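Sicherheitscheck Handschuh und Greifer, Werkstatt Holtitz, Stand 6. Februar 2021

Ich hak das jetzt mal in Ruhe ab, beim letzten Durchgang im November hab ich die Hälfte nur im Kopf gehabt.

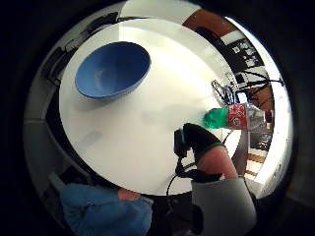

Gilt für unseren Eigenbau Prillumeck, also Sensorhandschuh plus Greifer. Die Steuerung von Kidley prüf ich extra.

1. Kabel am Handschuh: OK
Zugentlastung sitzt, Stecker rastet ein. Die Schlaufe bitte immer locker lassen, sonst zerrt's am Sensor!

2. Riemen am Handgelenk: OK
Fest, aber nicht abschnüren. Nach 147 Griffen hatte ich trotzdem einen Abdruck, da kommt noch Polster drunter.

3. Tisch: OK
Nur Schale und Plastikflasche drauf. Kein Glas, kein Kaffee (ja, ich mein auch mich).

4. Kabel rund um den Tisch: MANGEL
Das Gewusel nervt mich schon ewig. Kabelbinder liegen bereit, mach ich vor dem nächsten Lauf.

5. Not-Aus: OK
Dreimal gedrückt, dreimal stand der Greifer sofort.

6. Greifkraft: OFFEN
Nach 200 Zyklen neu einstellen, so weit sind wir noch nicht. Die Federn von Athumani fühlen sich aber jetzt schon weich an, hm.

Freigabe nur für Handbetrieb, bis Punkt 4 weg ist.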